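Call for participants: teach a robot arm to pick things up

The Clustari project at Brernholm is looking for 20 people to spend a morning or afternoon with us this May, and we would love it if you were one of them! We study how a robot learns from the people who guide it, and our early result surprised us a little: first-timers who took their time gave it better lessons than our own practiced team did. Now we want to see if that holds up with a bigger group.

You need no experience at all, only a bit of patience and two working hands. A session lasts 2 hours, with coffee and a good long break in the middle (Lensa Wako will show you the controls and stay with you the whole time). You'll guide the gripper toward everyday objects, again and again, and tell us how it felt.

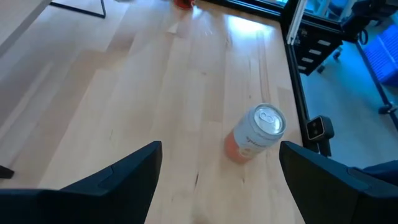

Gripper open, with a drink can standing on the table.

We pay $28 per session. To sign up or just ask a question, write to Kusum Dixit at the Clustari desk, Brernholm, and mention which times suit you.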